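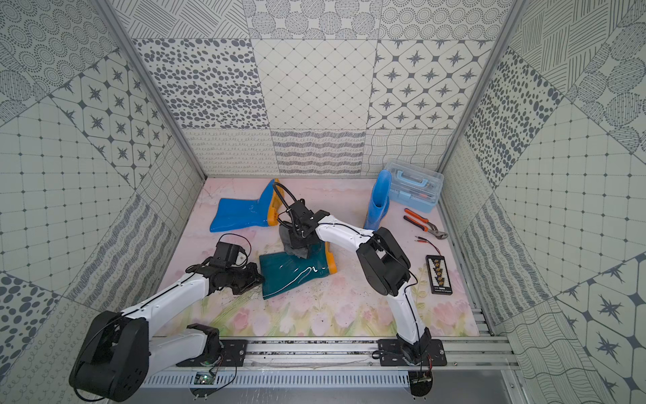
Lihua Fu asked whether the second arm could be left off to save money, as her club only wanted to run single-arm tasks in the first term. It can. The Ludum bench is sold in one-arm and two-arm versions, and the second mounting plate can be bolted to the same rail later.

Ludum Two-Arm Bench, club version
Posted in July by the Erudwood workshop

The bench is intended for student teams working on handling soft and awkward objects. Both arms fix to an aluminium rail along the front edge, each on its own black plate. Arms and grippers are included. The computer is not.

The boot task from the Jesis student competition is the usual first project. One gripper steadies a rain boot while the other works a piece of cloth at the opening. Glossy rubber gives strong reflections, and a boot lying on its side offers a different grip from one standing up, so teams should record both. Boots and cloth are not supplied.

Patterned wall panels are fitted on three sides. The tabletop sheet is printed too and can be changed – plain grey and tulip are in stock. Brush it down between sessions.

Parts list, two-arm version: 66 items including fixings. Assembly takes about 11 hours for a team of 2, most of it wiring. Small boards and their wires sit near the arm bases and should be tied back before the first powered run.

Task files are by Okonkwo and cover 234 starting positions, numbered by boot and by angle. They load from the menu under Tasks – Soft Goods. Older files need converting first.

Spare gripper fingers are sold in pairs. State left or right arm when ordering cables, as the lengths differ.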